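Korix replacement air conditioner remote

Home > Heating and cooling > Air conditioning > Controls and spares

Korix universal remote for wall-mounted and portable air conditioners
Sold by Grikero Spares
In stock, dispatched Monday to Friday

Overview

The Korix is a replacement handset for split and portable air conditioners whose original remote has been lost or has stopped working. It covers the everyday functions: power, mode, temperature up and down, fan speed, swing and timer. It is set up with a code from the printed list in the box, or by automatic search if your unit isn't on the list.

It sends infrared only. It does not use wi-fi or Bluetooth and will not work with units that are controlled only by a phone app or a wired wall panel.

Will it work with my unit?

The code list runs to 133 entries, sorted by the maker's name on the indoor unit. Look for the name on the front cover or on the rating label, which is usually underneath or on the right-hand side. The name on the outdoor unit may be different and should be ignored.

Many shop-brand units were built by a larger manufacturer and share its codes. If your brand is missing, try the automatic search before sending the remote back. We can't confirm a match from a photograph of the old handset alone, as the same case was used with several different sets of signals. Please send us the model number of the indoor unit.

Dvořáček and Lovby portable units have their own page at the back of the list. Older Lovby units with a dial on the top panel have no infrared receiver and can't be used with any remote.

Setting up with a code

Fit two AAA batteries, matching the plus and minus signs in the compartment. Switch the air conditioner on at the wall and stand in front of it.

Hold down SET until the number on the display flashes. Use the temperature keys to reach the first code given for your brand, then press OK. Try power, mode and temperature. If only some of them work, go back and try the next code for the same brand. It is common for the first code to turn a unit on and off but fail to change the fan speed.

Setting up by automatic search

Point the remote at the indoor unit and hold SET and the down key together. The remote begins stepping through its codes and sends a power signal with each one. Press OK as soon as the unit beeps or starts up. If you miss it, the up key steps back one code at a time. A full search can take up to 40 seconds on each bank, and you may need to run both banks.

Write the code on the inside of the battery cover once you have it. The remote keeps its setting while you change the batteries if you are quick, but a handset stored empty over the winter will need setting up again.

Functions that may not carry over

Extra functions vary a good deal between makers. Sleep mode, ioniser, self-clean and "follow me" temperature sensing are often missing or sit on a different key. Heat mode works only if your unit is a heat pump model. The weekly timer on some units can be set only from the original handset, though a schedule already stored in the unit should carry on running.

The Korix shows temperatures in Celsius. To change to Fahrenheit, hold both temperature keys together.

What's in the box

Remote, wall holder, two screws, printed code list and instruction leaflet in English, Czech and German. Batteries are not included.

Spares

Battery cover, item 900. Wall holders are sold singly and come with screws. We don't stock display glass or keypads.

Returns

You can return the remote within the usual period if it doesn't work with your unit. Please include the code list, as we can't resell it without one. Take your own batteries out before posting.

Two air conditioner remotes with batteries, and a long white plastic object

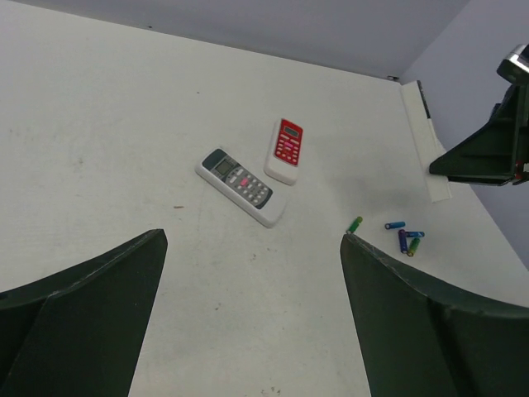
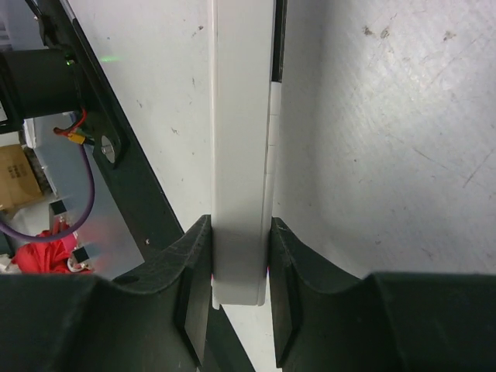 Customer comments

Matěj Skála
Bought in February for a bedroom unit that had been without a remote since we moved in. None of the three codes for the brand did everything. The second gave me power and temperature but the louvre stayed shut, so I ran the automatic search and the second bank found one that works the swing as well. The leaflet should mention that the remote has to be held fairly still during the search, as I lost the signal twice by walking about with it. The timer is fine once you notice that it counts hours from now and doesn't use the clock. I haven't got sleep mode to work and have stopped trying. Does the wall holder come in a version with a sticky pad? I'd prefer not to drill the tiles.

Reply from Grikero Spares
There is no sticky pad version. The back of the holder is flat, so double-sided mounting tape will hold it on clean tiles. We have passed on the note about the leaflet.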